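3.2 Serving conditions

Meals in the two homes, Braveck and Sudlow, were served on individual trays. In the June round, 677 meals were recorded. Each resident received the first course and the vegetables on separate plates, as it was already the custom in Sudlow. The color of the tray was kept the same during the whole round, so that the contrast with the plates did not change from one day to another (Fig. 2). Residents who asked for help with cutting were included, but their eating time was analyzed separately, following Setiawan. Meals left after less than 7 minutes were excluded from the analysis of the eating time only. 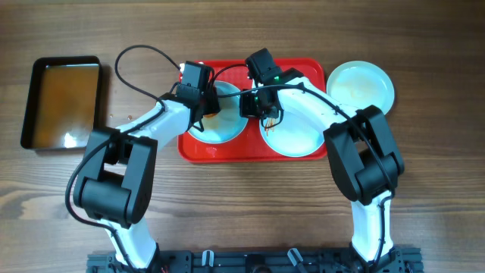 Figure 2. Two round plates side by side on a red tray.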